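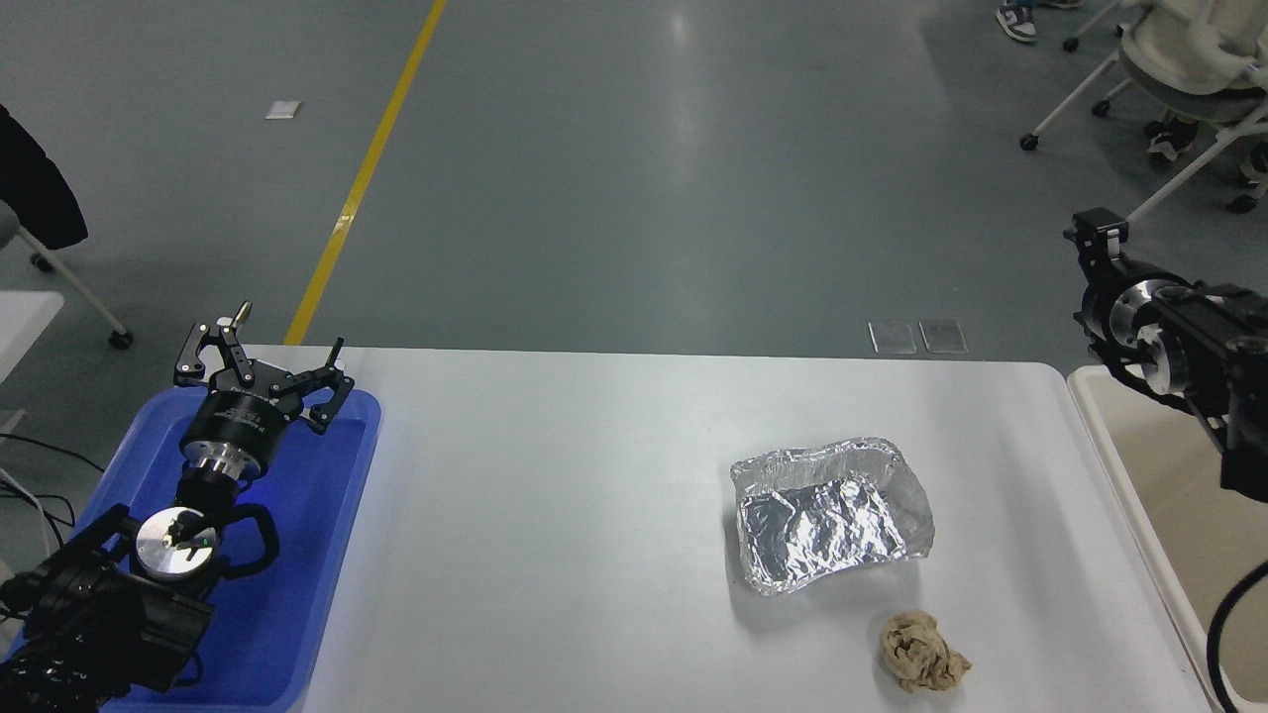 LEICESTER, 2 May 2018

The foil tray has a lot to answer for. It costs pennies, it weighs nothing, and in most British kitchens it gets used once, bent out of shape and dropped in whichever bin is nearest. Lately, though, we are being told to wash it. Wipe it out with a cloth, the advice goes, let it dry, put it back in the cupboard and use it again.

I have my doubts. I have been washing foil trays since September, on and off, after a friend sent me a leaflet from a household thrift scheme called Isum. The leaflet promised that a tray could be used 12 times before it needed recycling. It did not say by whom, or for what. My best so far is four, and the fourth was a crumble that came out of the oven leaning.

The trouble is the walls. A new tray has crisp sides and a tight rolled rim, and both depend on you never picking it up carelessly. Lift it by one end with something heavy in it and the rim kinks. Rub at a corner where the cheese has caught and the side folds in. After that every crease is a place for grease to hide, and you chase it about with a corner of cloth wrapped round your finger, putting in new creases as you go.

Bimla Tomar has cooked for weddings and funerals in the city for 22 years, and she laughed at me for a good while when I rang her.

"You are scrubbing it," she said. "Why are you scrubbing it? You soak it, you wipe it, you stop. If it still has something on it, it goes."

Her rule is that a tray which has held rice or bread can come back, and a tray which has held anything with oil and tomato cannot. She once ordered trays by the case from a wholesaler, Madix, and kept a tally for a year out of curiosity. She got through 3569. Of those, she reckons the ones worth saving would have fitted on a single shelf.

Then there is the cloth. The scheme's leaflet is keen on cloths, preferably plain cotton in a colour that will not show tea. Mine are beige, or were sold as beige, and I can report that they spend most of their lives in a wad beside whatever they were meant to be cleaning.
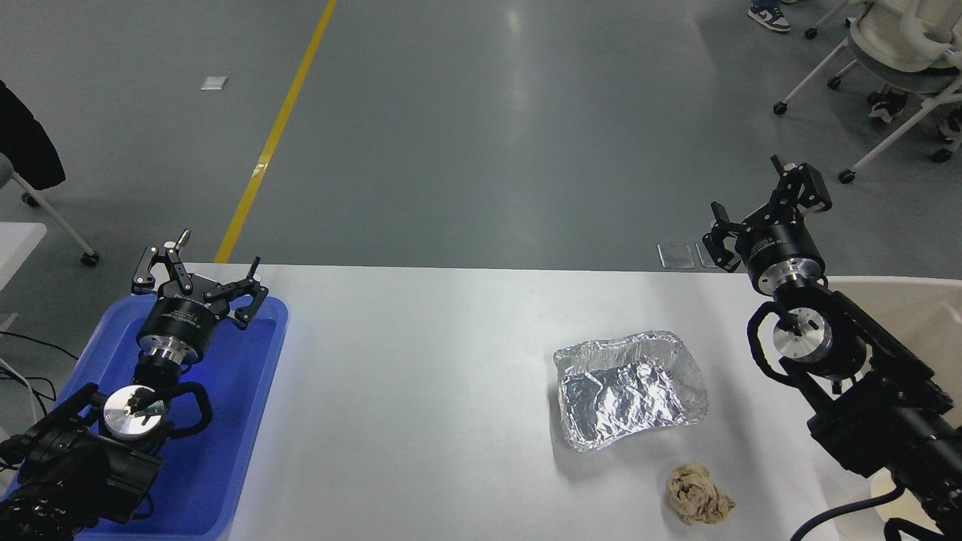

A wadded cloth does a poor job on foil. Folded flat into a pad, it spreads the pressure and the tray keeps something of its shape. Ms Tomar folds hers in four and turns to a fresh side when one gets greasy. I tried this for a week and it did help, although I went through more cloths, and each of those had to be washed as well. Nobody selling thrift seems very interested in the laundry.

There are products, naturally. Ameo makes a rigid sleeve that a standard tray drops into, so you can carry it and clean it without buckling the sides. It works well enough. It is also 29 pounds, and by the time you own a solid oven-safe sleeve you might ask why you are bothering with the foil. Chiba sells a set of wooden shaping blocks for pressing the dents back out, and these I cannot recommend to anyone with a job.

I put this to Ms Tomar, who has a cupboard full of enamel roasting tins older than her business. She uses those at home and foil for functions, where the tins would never find their way back to her. She does not agonise over it. The clean trays go for recycling, and the filthy ones she scrapes and rinses first if there is washing-up water going spare.

I have kept two trays by the sink, one for catching drips under the grill and one for seedlings, and neither job needs straight sides. The rest of my stock is going out with the recycling on collection day, and I have asked Isum where the 12 came from. They have promised to look into it.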